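Flash y objetos con brillo: ¿a qué ISO y velocidad trabajáis en interior?
Foro de ayuda > Fotografía > Iluminación y exposición
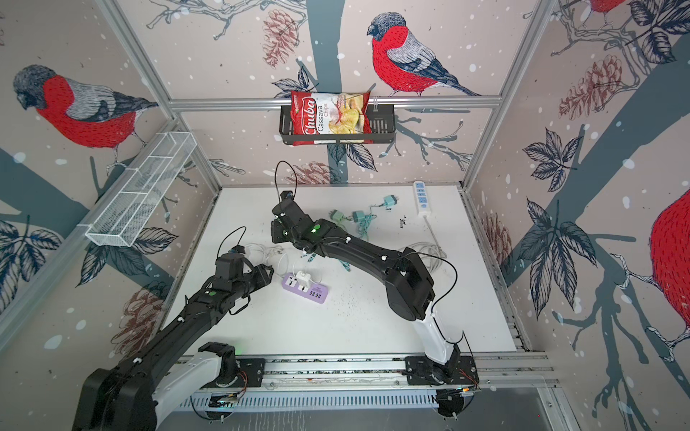
Reflejos y ruido en fotos de producto hechas en casa

Buenas. Llevo unos meses haciendo fotos de artículos pequeños para la tienda en línea de mi cuñada (envases, botes, alguna caja de regalo) y no consigo que me salgan dos sesiones iguales. Trabajo en un cuarto interior sin ventana, con un flash de mano Telten y un paraguas blanco traslúcido. La cámara es una APS-C de hace bastantes años y el objetivo, un 50 mm fijo.

El problema es doble. Si disparo con el flash directo, los envases metalizados me hacen una mancha blanca en el centro y se pierde el texto. Si lo apunto al techo, la mancha desaparece, pero la foto queda oscura y tengo que subir el ISO. A 800 ya veo ruido en las sombras, y a 1600 no lo puedo entregar.

He probado a bajar la velocidad para que entre más luz y no noto ninguna diferencia. He pasado de 1/200 a 1/100 y el envase sale prácticamente igual, lo que cambia es el fondo. No entiendo por qué. También he probado con el trípode Pirkton, pero la rótula se baja un poco sola cuando pongo la cámara en vertical y pierdo el encuadre.

¿Qué me recomendáis cambiar primero? No quiero gastar mucho. Había visto un segundo flash Seok de segunda mano, pero no sé si me va a resolver algo o si voy a tener el mismo problema por partida doble.
Publicado por luzdecocina

Respuestas

ferran_tele

Lo de la velocidad es normal. El destello dura muchísimo menos que el tiempo que está abierto el obturador, así que da lo mismo 1/100 que 1/200: la parte iluminada por el flash recibe la misma luz. Lo que controlas con la velocidad es la luz ambiente, la de la lámpara del techo en tu caso. Por eso te cambia el fondo y no el envase.

Para controlar la luz del flash tienes el diafragma, el ISO, la potencia y la distancia. Yo haría esto:

Cámara en manual, ISO 200, 1/200, f/8. Apaga la lámpara del cuarto y haz una foto sin flash. Tiene que salir negra o casi negra. Si no sale así, te está entrando luz de otro sitio y te va a mezclar colores.

Después pon el flash en manual a un cuarto de potencia, fuera de la cámara, a un lado y un poco por encima del objeto. El paraguas, lo más cerca que puedas sin que entre en el encuadre. La gente lo pone lejísimos por miedo y luego se queja de que la luz es dura. Cuanto más cerca, más grande lo «ve» el envase y más suave es la transición del reflejo. Y además necesitas menos potencia, con lo que no tienes que subir el ISO.

La mancha blanca es el reflejo de la fuente de luz. Si el flash está junto al objetivo, vuelve directo a la cámara. Mueve el flash hacia el lateral poco a poco hasta que el reflejo salga de la zona del texto. Con superficies arrugadas siempre te va a quedar alguno, porque cada pliegue apunta a un sitio distinto. Ahí lo que se busca es que sea ancho y gris claro en lugar de un punto quemado.

El segundo flash no lo compraría todavía. Pon una cartulina blanca al otro lado y mira cómo quedan las sombras.

Sobre la rótula, comprueba si tiene tornillo de fricción aparte del de bloqueo. En muchas hay una ruedecita pequeña que se afloja con el tiempo. Si aun así cede, compra una placa en L y olvídate de tumbar la cabeza.

marisa.obj

Pues yo uso un polarizador y listo. Tengo el Dinitz, me costó barato y quita todos los reflejos. Lo giras hasta que desaparecen. El ISO lo dejo en automático y nunca me he preocupado, luego con el programa se quita el ruido.

objetivo_en_casa

Un matiz a lo de arriba para que nadie se lleve un chasco: el polarizador en el objetivo funciona bien con reflejos en plástico, cristal o barniz, y solo con ciertos ángulos. En metal desnudo hace poco o nada si la luz no está polarizada también, es decir, con una lámina delante del flash. Y quita entre uno y dos pasos de luz, así que si ya vas justo de exposición lo notarás. El ISO automático con flash manual tampoco lo aconsejo, porque según la cámara te lo puede subir midiendo la habitación a oscuras, y cada foto sale de una manera.

De acuerdo con ferran_tele en el resto. Añado el balance de blancos: fíjalo en flash o hazlo con una carta gris en la primera foto de la sesión. Si lo dejas en automático, los envases rojos te van a salir distintos cada día y para una tienda eso es un problema. Dispara en RAW si puedes.

Otra cosa: con f/8 a 50 mm y el objeto cerca, puede que te quede desenfocada la parte de atrás. Sube a f/11 y compensa con potencia del flash. En APS-C no pasaría de ahí salvo necesidad.

luzdecocina

Gracias a los tres. He hecho la prueba de la foto a oscuras y no salía negra, se colaba luz del pasillo por debajo de la puerta. Con una toalla se ha arreglado. A ISO 200 y f/8 y el paraguas casi pegado, me sobra luz incluso y he tenido que bajar el flash a un octavo. La rótula no tiene tornillo de fricción, he mirado por todas partes. Buscaré la placa en L.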